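Kanagaratnam Drill Log Transcriptions
Data card, version 3

Summary

This dataset holds typed transcriptions of handwritten drill logs from the Kanagaratnam quarry, along with the lookup tables needed to read them. Each log covers one borehole. The originals were kept in field notebooks and were never intended for machine reading, so expect gaps. Maintained by Karthik Liyanage. Last revised 6/2/18.

Contents

logs.csv – one row per logged interval
holes.csv – one row per borehole, with collar elevation and total depth
terms.csv – rock names as written, mapped to a standard term
notes.txt – remarks that did not fit any column

The set covers 73 boreholes. Files are UTF-8, comma separated, with a header row. Empty cells mean the notebook had no entry. A dash in a cell means the logger wrote a dash, and the two should not be merged.

Fields in logs.csv

hole_id: text, matches holes.csv
top, base: depth in feet below collar
name_raw: rock name exactly as written, including misspellings
name_std: standard term from terms.csv
color: free text, lower case
grain: fine, medium, coarse or blank
logger: initials, where present
page: notebook page number

Depths were recorded to the nearest half foot in most notebooks. The Wostov notebooks used meters and were converted on entry. Converted values are rounded to two decimals and flagged with m in the unit_src column.

Color and grain terms

Color words were left alone. "Light gray", "pale gray" and "ash" all occur, sometimes for the same bed in neighboring holes, and we had no basis for merging them. Mottled and speckled are kept as separate words in the color column when the logger used them. 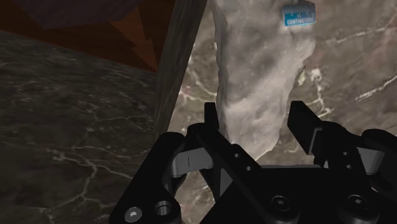

Rendered rock specimen, light gray with a mottled surface and faint darker speckles.

Grain was filled in only where the logger stated it. It was not inferred from the rock name. Users who need a complete grain column will have to build one and should say so when they publish.

Transcription

Two people typed each page separately in Brokley, and the results were compared with a short script. Mismatches went back to the page scan. Over 20 pages in the Muver notebooks are water stained, and words that could not be read are entered as [illegible]. Nothing was guessed from the intervals on either side.

Known problems

Hole K-20 appears in both the Muver and Wostov notebooks with different collar elevations. Both rows are kept, with suffixes a and b.

Intervals do not always meet. A gap between base and the next top may be lost core or a skipped line – the notebooks rarely say which.

Logger initials are not unique. KL is used by at least two people.

Changes

Version 3: unit_src column added, terms.csv sorted by name_raw.
Version 2: Wostov notebooks added in December. Duplicate rows removed from holes.csv.

Use

Free for research and teaching. Cite the version number. Corrections should give the hole_id and page, and should quote the cell as it now stands.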